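Project report, second draft. Sections 1 and 2 are unchanged from the first draft apart from the race count.

## 1. What we looked at

The project asks whether a horse's barrier draw affects its chance of finishing in the first three over sprint distances at Hiltow, a country track with a short run to the first turn. Trainers there often say the inside barriers are worth a length or two. We wanted to see if the results backed that up, and if the starting prices already allowed for it.

## 2. Data

We used 388 races of 1200 metres or less. Results were copied from the club's published sheets into a spreadsheet, with one row per runner. For each runner we kept the barrier after scratchings, field size, finishing position, starting price and track rating.

Races with fewer than eight starters were left out before we reached that total. Dead heats for third were counted as a place for both horses.

The starting prices came from Oltero, which lists them as decimals. Two meetings had prices missing for the last race, and those runners are in the barrier tables but not the price tables.
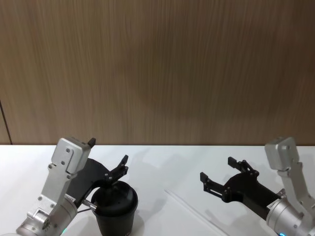 Barriers were grouped as inside (1 to 4), middle (5 to 8) and wide (9 and out). We tried using the raw barrier number first, but the very wide gates had so few runners that the averages jumped all over the place.

## 3. Method

1. Work out the place rate for each barrier group.
2. Compare it with the rate expected from field size alone.
3. Repeat for good, soft and heavy tracks.
4. Convert starting prices to implied chances, scale them to add up to one in each race, and compare with actual winners.

Step 4 was done in Jillix, a free statistics package. The other steps were done in the spreadsheet. A sample of 30 races was entered a second time by another group member to check for typing errors. We found two, both in the barrier column, and fixed them. 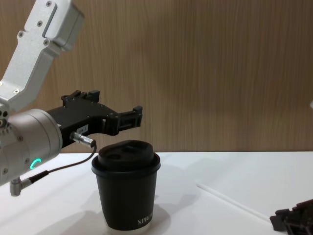

## 4. Results

Inside runners placed more often than field size would predict on good tracks. Middle runners were close to expected. Wide runners did worse, mostly in the 1000 metre races.

On soft tracks the gap was smaller. On heavy tracks it went the other way, with the wide group slightly ahead, but there were not many heavy meetings and we would not rely on it.

The prices mostly allowed for the draw. Backing every inside runner at starting price would have lost money, as would backing every wide runner.

## 5. Limits

- Rail position was not recorded on the older sheets.
- We did not adjust for weight or jockey.
- Huỳnh's method for pace maps, covered in the unit reader, might explain the 1000 metre result. We ran out of time to use it.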